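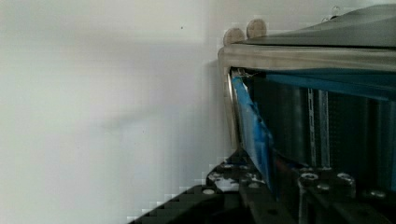
A pale wall with a dark, boxy device in front of it.

I've been going to council meetings in Visstead for long enough to have a favourite chair (second row, aisle, near the heater), and I'd like to make a case for something deeply unglamorous. I think we should scrap the consent agenda. Or at the very least take a big pair of scissors to it.

If you've never sat through one of our meetings, the consent agenda is the bundle of items that gets passed in one go near the start. The mayor asks if anyone wants to pull anything out, everybody looks at their papers, there's a show of hands and it's done. Minutes, road closures for the fall fair, a new lease on the photocopier. Fine! I have no wish to hear a debate on the photocopier.

But in March the bundle had 16 items in it, and item 11 was the change to the delegation rules. That's the bylaw that says how long you and I get to stand at the microphone and how far ahead we have to ask. It used to be ten minutes and you could sign up by noon on the day. Now it's five, and you need to write in a week ahead with your remarks attached. The agenda itself only comes out four days before the meeting. So have a think about that one. You have to ask to speak about a thing before you've been told the thing is coming.

It went through in less time than it takes me to find my glasses.

Councillor Ya-wen Yau did try, to be fair to her. She asked if item 11 could be held over, and was told that the time for pulling items had passed, which it had, by maybe four seconds. Councillor Cormac Fitzgerald said afterwards in the hallway that it was "housekeeping." I like Cormac. I voted for him, and I had his sign on my lawn. But when I do housekeeping I don't generally lock half the family out of the kitchen.
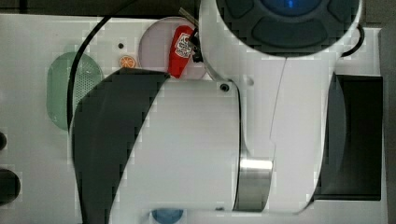

A white robot arm over a white tabletop.

Now, I know the argument on the other side and I don't think it's silly. Meetings run long. Last fall we had the one about the Gerlach Road bridge that went past midnight, and a couple of people did use their ten minutes to say the same thing as the person before them, only louder. Councillors have jobs and kids. Staff have to be there too and they get paid for it, and so they should. If you put every culvert on the floor for discussion you'd never get home.

My trouble is with who decides what counts as a culvert. Right now the clerk's office puts the bundle together with the mayor, and there's no rule at all about what can't go in. I asked. Yasir Arain in the clerk's office was very patient with me on the phone, and sent me the procedure bylaw that same afternoon, and I read the whole thing with a pot of tea. "Items of a routine nature" is all it says. You could drive a snowplough through that.

Over in Dalalitz they do it differently, and they're hardly a hotbed of radicals. Any bylaw change has to be read out by title on its own, and any one councillor can pull an item right up until the vote is called. They also let residents ask for an item to be pulled, by email, up to the morning of the meeting. My friend Shota Ueda lives there and tells me the sky has stayed where it was. Their meetings are a bit longer than ours. He brings a sandwich.

People will say it doesn't matter, that hardly anyone comes to speak anyway. Well, 2,007 of us voted in the last by-election, and 790 people signed the petition about the bridge, in the rain, mostly outside the hardware store. I'd call that interest. Folks in this town will turn up when they know there's something to turn up for. 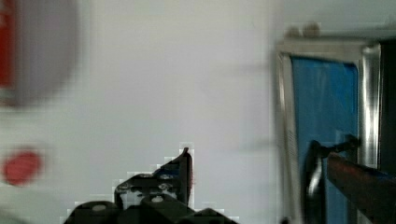 Black gripper, close up, with a pale grey surface behind.

So I'd ask for two small changes. Keep bylaws out of the bundle, all of them, even the boring ones. And get the agenda out before the deadline to speak on it, even if that means moving the deadline and not the agenda. Neither one costs any money that I can see, and neither needs a consultant.

Uwe Nolte, who ran against Cormac and lost, wants the whole procedure bylaw torn up and rewritten. I think that's overdoing it, and I suspect he'd enjoy it too much. Councillor Yau has said she'll bring a motion to reopen item 11 at the next regular meeting. If you're going to write to your councillor, do it before then, and keep it polite, and put your street address on it or it won't get counted as correspondence.

I've already sent in my own request to speak. It went in eight days early with my remarks attached, all five minutes of them, and I timed it twice with the stove clock. The second time I went over, so the bit about the photocopier has had to go.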